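Category: Bathroom > Toilets > Installation and Care
Reading time: 3 min

Section 4. First Fill and Flush Adjustment (Parketen 112 and 138)

Complete Section 3 before opening the water supply. The tank bolts must be tight and the supply line connected.

1. Open the shutoff valve a quarter turn. Check the supply line nut for drips.
2. Open the valve fully and let the tank fill.
3. Check the water level against the line molded inside the tank. Turn the float screw clockwise to raise the level, counterclockwise to lower it.
4. Flush 3 times. Let the tank refill fully between flushes.

CAUTION: Do not overtighten the supply line nut. Hand-tight plus a quarter turn is enough.

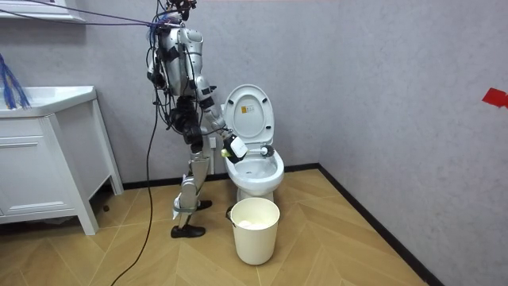 5. Wait 24 hours before cleaning the bowl if the base was sealed with caulk. After that, clean weekly with a soft brush and a mild, non-abrasive cleaner.
6. Keep bleach tablets out of the tank. They damage the flush valve seal and void the warranty.

NOTE: On the Parketen 138, the fill valve may hum during the first few fills. If the hum continues, clean the inlet screen (Section 6).

If the tank refills by itself between flushes, replace the flapper with part 66.

Related guides
Quintero Soft-Close Seat: Fitting the Hinges
Hurik Shutoff Valves: Replacing the Washer
Dimville Spare Parts List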